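The demo went well, as demos do. Dekska, which builds control units at its plant in Visivmont, bought two-armed machines last June and told its 131 assemblers that the dull work was going away.

Some of it did. What replaced it is duller. People who once finished a whole unit now set out parts, stand back and wait for an arm to miss. On the line I visited, a job that takes a practiced hand 3 minutes took the machine nearly 30.

Management says the gap will close. Perhaps. But the 27 people moved to "cell support" lost their piece-rate bonus at once, and the savings are still a slide in a presentation by Sönmez, the consultants.

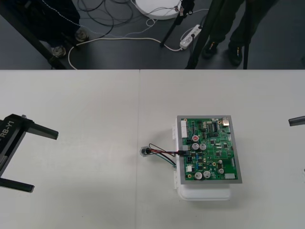
A circuit board in its white housing, wired to a small round sensor, between the grippers.

I asked what happens when a wire snags. "We fix it," one assembler told me. I asked whether that was counted anywhere. She laughed and went back to her station.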